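4.2 Listener retention in fan-hosted film and comics podcasts
6 min read 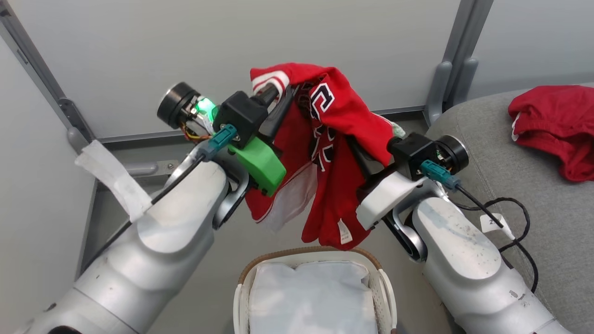
Retention was measured per episode, using the play logs described in Section 3. The sample holds 418 episodes from 14 shows, all hosted on Plimo and all covering superhero films, comics or games. Zhuravel and Muli coded each episode by its opening segment: news, banter, or a direct start on the main topic.

Figure 1. Two robotic arms holding a red basketball jersey above a white laundry basket.

Episodes that opened with banter kept more of their regular listeners past the first break, but lost more first-time listeners. The pattern held for 11 of the shows. Two of the others changed hosts in July, and we report them separately. Trailer reaction episodes were left out of the model, as their running times were too short to compare.

We also coded 1823 listener comments. Most dealt with casting rumours or release dates, and few mentioned the format of the show. Mazza's earlier coding scheme was used without changes, apart from a new category for spoiler complaints.

Shares 14 | Comments 3

Recent items
Quiroga: Spoiler etiquette in serial fandom
Aitken: Naming and in-jokes among co-hosts
Muli: Colour covers and back-issue sales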